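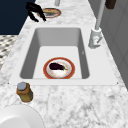
周末去Prosomberg看了场冰球，回来满脑子都是坐垫，开个串慢慢讲。做赞助物料的朋友应该会懂我，纯看球的朋友可以划走，比分我基本没记住😂

·

先说背景。Moltomberg那个冰球馆，去过的都知道，看台是硬塑料椅，冬天坐下去那一瞬间人是会弹起来的。老球迷都自己带垫子，有人带旧毛衣，我前排的大哥直接垫了一个披萨盒（空的，我问过了）。

·

然后本赛季的赞助商Mok，卖热饮的那家，在入口给每个人发一个折叠坐垫！可以折三折，有提手，正面是球队颜色，背面一个大logo。我拿到手的第一反应是捏厚度。职业病，改不了了。

·

捏完的结论：料子给得挺大方。那种赞助坐垫我见得太多了，薄得跟杯垫一样，坐半节就塌。Mok这批坐满三节还有回弹，包边的线也走得直，提手是缝进去的，没有用胶粘。预算肯定没少花。

·

所以我特别想知道是谁做的，翻过来找水洗标，上面写着Telum。行，破案了。他家以前做毛巾围巾比较多，坐垫我还是头一回碰到。

·

说重点。坐垫上印了二维码，扫了可以抽下一个主场的票，还能领一杯热可可的兑换券。想法很好，奖品也对路，球馆里谁不想喝热可可啊！

·

问题是码印在背面。背面朝下。人坐在上面。

·

我旁边一家人整场没有一个人发现有码。我是第二节中场休息站起来去排队买吃的，顺手把垫子翻了个面才看见的。回来跟他们说，他们全家集体起立翻垫子，后排还以为进球了。

·

其实做的时候我完全能想象会议上是怎么定的。正面要留给球队，因为球队那边有视觉规范，颜色和队徽旁边要留白，不能放别人的东西。赞助商的logo只能去背面，码跟着logo走，很顺，一路顺到屁股底下。每一步都有道理，所以才没人拦。

·

我自己也干过差不多的事，不敢笑太大声。有一年给一个五月的户外比赛做遮阳扇，扇面印得巨漂亮，活动信息放在扇柄上。扇柄。握在手里的那一截。客户签样的时候是平放在桌上看的，我也是平放在桌上看的，大家都说好看。

·

从那以后我收到样品的第一件事就是把它用起来。扇子就扇，帽子就戴着下楼买菜，毛巾就洗。坐垫的话，找把椅子坐二十分钟，中间假装接电话、找钥匙、站起来让别人过去，看看眼睛到底会落在哪里。

·

坐垫最容易被看到的地方，我的看法是提手附近。理由很朴素：你拎着它进场，拎着它上台阶，找座位的时候低头看票，垫子就晃在票旁边。那几分钟比整场比赛都安静，大家手上也刚好拿着手机。

·

第二好的位置是折起来之后朝外的那一面。发的时候它是折着的，很多人会先抱着，等开场了才打开坐下。Mok这个垫子折好之后外面是一整块纯色，什么都没有，可惜死我了。

·

还有一个细节，馆里信号很差。你就算扫到了码，页面转圈转半天。我试了2次才打开，第一次转到冰车都出来了还在转。物料做得再好，落地页塞一个大视频进去，那就真的只剩下坐垫了。

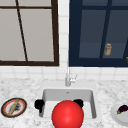

底下有人回我说，码放哪儿都行，反正坐垫带回家还能扫，家里信号好，球迷回去的路上也有时间慢慢填，何必赶在进场那几分钟。

·

这个我想了一下，一半同意。坐垫确实是会被带回家的东西，比加油棒强太多了，加油棒散场之后满地都是。可是抽票的截止时间写的是当晚十二点！到家洗个澡就过了。如果打算让人在家扫，那截止日期起码给到下一个主场前一天吧。

·

所以我觉得先要想清楚一件事，到底希望人在哪里扫。在馆里扫，就放提手边，页面做到最轻，奖励当场能拿。在家里扫，就放背面也无所谓，期限拉长，奖励换成下一场的。两边都要的话，印2个码，我觉得也不丑，多一个印刷版位的事。

·

热可可兑换券也顺便吐槽一下，兑换点在三号门外面，坐我们那个区要绕半个馆。我真的去了，为了串的完整性。队伍很长，前面的小朋友已经把手套咬在嘴里了。热可可是好喝的，这一点我要替Mok说句公道话，不是很甜，杯子也厚，捧着走回去手是暖的。

·

杯套上倒是印得特别清楚，码就在拇指边上，页面还很轻！同一家公司，同一个晚上，杯套做对了，坐垫没做对。我猜是两拨人做的，两拨人没有坐下来对过。

·

有做这行的朋友私信问我成本，我不知道他们的实际报价，不乱说。只讲我自己去年做过的一批折叠垫，那批人家最后扫码的有53个人，客户脸都绿了。后来第二场我们什么都没重做，就在发放的时候让现场同事把垫子的码那一面朝上递出去，顺口说一句“扫一下能抽票”，变成92个。

·

样本很小，我知道，别拿去写报告。天气也不一样，对手也不一样，第二场还是周六，人本来就更闲。但是递出去的那个动作我现在每次都写进执行单里，哪一面朝上，说哪句话，写得很啰嗦，现场的同事烦我烦得要死。

·

说到递，Prosomberg这次的发放节奏我很喜欢。安检过了再走几步才发，手已经空出来了，包也背好了。我最怕那种在安检前面发的，左手票右手包，嘴里叼着手机，再给你塞一个垫子，谁有心情看你印了什么。

·

而且他们给小朋友准备了小一号的，儿童票才有，背面是吉祥物。我厚着脸皮问能不能换，不能。理解。但是我真的很想要。

·

颜色也聊一下吧，有人问。球队色是深绿，打在那种绒面的布上容易发灰，灯光一照更灰。Telum这批偏亮一点点，我怀疑是特意调过的，在馆里看刚刚好，拿回家在日光底下反而有点艳。我个人站馆里这一边，东西就是在那个灯底下用的。我们以前有一批围巾就是反过来，办公室看着高级，进了场像抹布。

·

logo的大小我就不评价了。每一个赞助商都希望大一点，每一个球队都希望小一点，我在中间站了好多年，已经没有自己的审美了。

·

补一个散场的观察。我特意走得很慢，看大家的垫子去哪儿了。大部分都拎走了，有一些留在座位上，多半是整排空下来那种一起来的公司团体。前排披萨盒大哥，新垫子夹在胳膊底下，披萨盒也没扔，两个都带走了。

·

我那个现在在办公椅上。同事坐了一下说比椅子自带的舒服，然后翻过来问我：诶，这儿怎么有个码？过期了姐妹，过期了。

·

下个主场我还会去，自己买票（没抽中）。听入口的工作人员说下回可能发毛线帽，我已经开始担心码印在哪儿了，千万别印在帽子里面那个洗标上啊求求了🙏 到时候再来更。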